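Home Reviews Laundry Garments Workplace Contact

Jumetti folding station: review after our first season
By Dariusz Brzozowska
2026-02-22

We put the Jumetti in at Pillai, our garment finishing shop, in October. There are 18 of us on the floor and most of the work is T-shirts and polos for uniform suppliers. I run the folding end. The shop paid full price and Jumetti has had no say in this.

The station is a white table with a gripper that takes hold of the garment and folds it. Tees are what it does best. On a normal shift ours gets through 134 of them, which is slower than a good folder by a fair margin. It doesn't stop for smoko, though, and the last shirt comes out much the same as the first.

Dark colours gave us trouble in the first weeks. Olive, navy and black tees were often picked up by two layers when it wanted one, and somebody had to walk over and straighten them. An update fixed most of that. Heavy fleece is still beyond it and we've stopped trying.

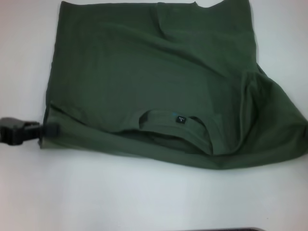

Sleeves are the other weak spot. If one is bunched underneath, the machine can spend a long time tugging at it before it asks for help. We now shake each shirt out before it goes on the table, so there is still a person at that end of the job.

As for the people, no one lost hours. Two of our folders moved to inspection and labelling, and one of them likes it better because her wrists have stopped aching. The other misses the old bench - she says minding a machine makes for a longer day than folding did. We rotate them now and that has helped.

Training took 17 days, longer than the brochure suggested. The stop button is easy to reach and the screen is clear. The manual is poor.

We also trialled the Uvum, which was quicker on polos but very loud. The lease on the Jumetti is $1379 a month, service included. I'd recommend it for a shop that does mostly plain tees. For mixed work, ask for a trial with your own stock first.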